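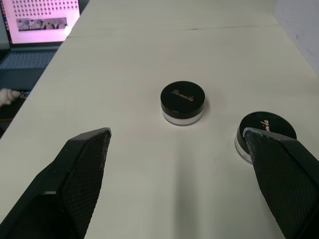 ## Little jars, big opinions

I have been meaning to write about empties for months now, and the two small jars up there finally got me to sit down and do it. Black screw-on lids, frosted bases, "La meila" in gold script across the top. I am ridiculously fond of this kind of jar. Twist-top, palm-sized, heavy on looks and light on everything else – the sort of thing that ends up in every drawer of the house if you don't keep an eye on yourself.

So this month's item is all about small cosmetic jars: how I sort them, how I clean them, what I put in them, and which ones I've finally learned to let go. If you came for the curtain hem piece I promised, it's coming next time. I'm still arguing with the curtains.

### First, a confession

Back in September I tipped my whole bathroom drawer out onto a towel on the bed. I had a vague idea that I'd find my good tweezers (I did not find my good tweezers). What I found was jars. Face cream jars, eye cream jars, a lip mask jar that I'm pretty sure came with me from two apartments ago, and a whole family of little travel pots I'd bought for one trip and never opened. Some had something in them. Plenty had something in them that I couldn't name, and I'm someone who labels her spices!

I mentioned this in passing in the last newsletter and got more mail about it than about anything else I wrote all year. A lot of you have the drawer too. Signe Tangen wrote to tell me she keeps hers in a cookie tin under the sink and that her husband opened it once looking for cookies and has never really forgiven her.

### Twins are the worst

Matching jars are the ones that get me into trouble. When two of them look exactly alike, with the same lid and the same lettering, I will put day cream in one and night cream in the other and feel very organized for one evening. By the next morning I've got the wrong one all over my face and I'm unscrewing both lids and sniffing them like a dog at a bus stop.

What works for me is marking the bottom, never the lid. Lids get swapped. You open two jars at once, the phone rings, you put them back together the wrong way round, and now your careful little label is telling lies. A dot of nail polish on the base does the job nicely. I use red for night and leave the other one plain. It survives the shower shelf, it survives my wet hands, and if I change my mind it comes off with remover and a cotton pad.

If you'd like words, a strip of masking tape and a fine permanent marker are fine. I bought a fancy label maker called a Clerkari two years ago and used it very hard for one weekend. It prints beautifully. The labels also curl up at the corners the minute the room gets steamy, so now it lives in the office and does file folders, and we are both happier.

And write the date you filled it! I skipped this for years. You think you'll remember. You will remember the dinner you had that night and the song that was on and you will not remember the date you filled the jar.

### Getting them clean

I used to do this the hard way, with a cotton swab and a lot of muttering. My routine now is slower but there's less of me in it.

1. Scrape out whatever is left with a small silicone spatula. The one I use is sold for getting the last of the mayonnaise, and it fits nearly every jar I own.
2. Wipe the inside with a dry paper towel before any water goes near it. Cream plus water is just a bigger mess.
3. Pull out the liner if the lid has one. A lot of lids have a thin disc pressed up inside, and old product loves to hide behind it. A toothpick will usually lift the edge.
4. Fill the jar with warm water and a drop of dish soap and leave it alone for an evening. Warm, please, and not boiling – I warped a perfectly nice jar with the kettle and the lid has never threaded straight again.
5. Wash, rinse, rinse again, and leave everything upside down on a clean dish towel overnight with the lids off.
6. Sniff. If it still smells like the old cream, give it another soak with a spoonful of baking soda.

Go easy on printed lettering. I took a scrubbing sponge to a pretty lid once and came away with half a word. A soft cloth is plenty for the outside, and shiny black lids in particular show every single scratch. They show fingerprints too, but those at least wipe off.

One more thing on this. Washing with soap at home makes a jar clean enough for earrings. It doesn't make it sterile, and I don't put homemade face stuff in reused jars anymore. I tried a batch of whipped shea butter in one and it had a smell by the end of the week that I can still summon if I close my eyes. Products you've bought are happiest staying in the jars they came in, anyway.

### What mine are doing now

Okay, the fun part. These are the jobs that have stuck in my house, as opposed to the ones I saw online and gave up on by lunchtime.

- **Bobby pins and hair ties.** Not the thick ties, they fight the lid. The tiny clear ones are perfect.
- **Stud earrings for travel.** I tuck a cotton round underneath and another on top so nothing rattles. My best pair has been through three airports this way.
- **Sewing needles and spare buttons.** I keep mine in a jar with a black lid and I stuck a button on top so I know. It looks sort of darling, if I may say so.
- **Flaky salt.** Only in a jar that has never held a cosmetic! I bought new pots for this. Please do not eat out of your night cream jar.
- **Thumbtacks and the teeny screws that come with picture frames.** I had these in an envelope before and the envelope lost.
- **Seeds.** Marigold seeds from the front step, with a scrap of paper inside saying which ones. They have to be bone dry before the lid goes on or you'll have fuzz by spring.

Frosted bases are a bit of a mixed blessing for all this. You get a hint of color through the side and that's about it, so I can tell that something's in there, but a needle and a bobby pin look much the same. For the sewing things I'd choose clear if I were starting over. For earrings I like frosted. It feels more like a little present when you open it.

### A reader does it better

Aitana Peñalver sent me such a good note that I asked if I could share it, and she said yes as long as I mentioned her cat, so: hello to Aitana's cat. She sets up her jars at the desk before she travels, with a clear stretch of table in front of her and everything lined up in the order she'll use it. Morning things go to the left, evening things to the right. Then she packs them in that order too, in a flat zip pouch, and takes them out at the hotel already sorted.

I tried this and I'm a convert. I had always filled my travel pots at the bathroom sink, standing up, with one foot keeping the door closed against the dog, and I'd drop a lid every time. Sitting down at a plain, wiped table changed the whole business. A white tabletop is especially good for it. You can see a smear the second it happens, and a black lid that rolls off on its own is very hard to lose against white.

She also fills her pots only up to the shoulder and presses a bit of plastic wrap over the top before screwing the lid down. I've had cream leak into a swimsuit, so I'll be doing that forever.

### Which ones to let go

I kept more than I should have, but I did make myself some rules, and a shopping bag of jars left the house because of them.

If the lid doesn't close with a proper turn, it goes. If the inside is scratched up, it goes. If it has a double wall and holds about a thimbleful (you know the ones, they look generous in the store and then you get in there and it's all wall), it goes unless I really love it. And if I already have a pair, I don't need a third one to keep them company.

Check with your own town before you toss them in the recycling. Mine won't take small plastics at all, since they fall through the sorting screens, and lids have to be separated from bases. The refill shop near me, Womero, has a bin by the door for clean empties, and the lady there was very gracious about my bag. She did make me take back the one that still had lip mask in it. Fair enough.

### Your turn

I'd love to hear what you keep in yours. Somebody must have a use for the little plastic spatulas that come with eye cream, because I've got a mug full of them and the best I've managed is stirring craft glue. Hit reply and tell me, and if you include a tip I use next month I'll send you a strip of the marigold seeds, in a paper packet – I'm keeping the jars.

Next time: curtains, for real, and a slow cooker bean recipe that a couple of you have been asking about since I mentioned it in the spring. And if anyone has a lead on good tweezers, I am still looking.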